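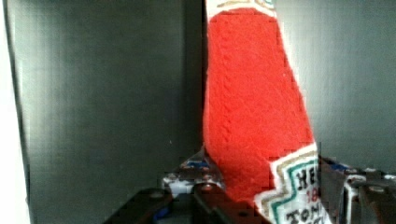
Kyu-ri Ban 的意见是,红色洗出来发棕先别怪茜草,去查一下缸里的水和当时的温度,十次有八次毛病出在这两样上。她看了我上回贴在本子里的布样才这么讲的,还顺手在边上画了个大问号。行吧,那就查。

四月,下午两点开工

接着做茜草染羊毛毡。上回那批棕得像旧砖头,我一直觉得是根粉放久了,今天翻温度记录才发现中间有一段冲到88度!那会儿我在隔壁跟 Reynaldo 争媒染要不要加塔塔粉,争得很起劲,锅就没人看。茜草这东西一热过头,黄的棕的全跑出来,红就被盖住了。这条我以前明明抄过,抄在前一本本子的封底里面,所以等于没抄。

今天的料:羊毛毡将近700克,裁成手掌大的方片,剩一条长的留着做对照。毡子是 Haworth 那边寄来的,比上一批厚,摸着有点扎,泡水特别慢。泡了一中午,拎出来捏一捏,芯子里还有干的地方,只好又按回去。下次头天晚上就泡上,别再信包装上那句“浸润迅速”。

明矾昨晚已经做过了,放凉在缸里过夜。Viktória 说她老家那边会把媒染过的毛在湿布里再闷几天,颜色更深。我没那个耐心,不过留了两片照她的办法包着,搁在架子最底层,贴了条,请大家不要顺手扔掉(上次那包就是这么没的,我到现在还记着)。

染缸分了三个:
甲缸,自来水,什么都不加
乙缸,自来水加一小撮碳酸钙
丙缸,楼下接的雨水

火开得很小,温度计夹在缸沿上,我就搬个凳子坐在旁边,哪儿也不去。升温升得真慢啊,慢到我把 Brevine 的色卡册从头到尾翻了一遍。想要的那个红在册子里是1654号,番茄红偏暖一点点,印出来很漂亮,可那是合成染料打的样,拿植物去追它多少有点自讨苦吃。Sheila Whitlock 路过瞄了一眼,说追不到就追不到,橙一点也好看。道理我懂,就是不甘心。

三点半左右,乙缸的毡片先有了红的意思,甲缸偏橘,丙缸最淡,像泡过头的洛神花茶。跟 Kyu-ri 说的对得上,茜草喜欢硬一点的水。雨水那缸我本来最看好的,想着干净嘛,结果干净得过了头。

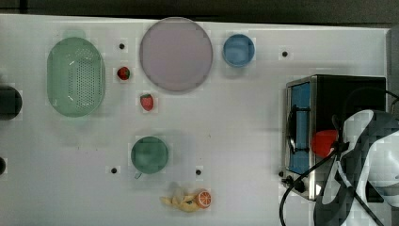 白色台面,左边是浅绿色沥水篮。

四点多关火,让毡子留在缸里自己凉,不捞。这一步我老忍不住,总想用夹子挑一片起来看看,挑一次就多一块花斑。今天忍住了两缸,甲缸没忍住,挑了一片,果然边上有一道浅印子。记我头上。

漂洗的事跟 Poppy 商量过。她主张先晾干,放一个星期再洗,浮色会少掉很多;我习惯趁湿洗,图个快。这回干脆各分一半,她那半用蓝线锁边,我这半不锁,省得到时候赖账。洗的时候水温跟毡子差不多就好,别拿冷水直接冲,毡面一激就起皱,厚毡尤其难看,熨也熨不平。

摩擦牢度还是土办法,白棉布包在手指上来回蹭,干的蹭一遍,湿的蹭一遍,棉布剪一角钉在样片旁边。Clundora 的那套测试夹子借出去还没还,谁看见了催一下。光照那组要等,样片一半用黑卡纸盖住,夹在南窗,等五月再揭。

还有个没想明白的:同一缸里,毡子正面比反面红一截。是针刺的那面密,还是躺在缸底的时候根粉沉上去了?我倾向后一个,因为反过来的那片刚好也反着。可样本太少,不敢写死。下次把根粉装进纱袋里吊着煮,看看差别还在不在。

待办:
根粉快见底了,问 Cedonby 还有没有去年秋天那种粗磨的,细的太容易粘在毛上
乙缸的染液别倒,还能再染一道浅的,想试试杏色
甲缸那片花的剪小,当配方卡的封面
塔塔粉到底加不加,跟 Reynaldo 各做一片,做完再吵
温度计的电池该换了,五点以后读数跳得厉害,后半段的数都打了括号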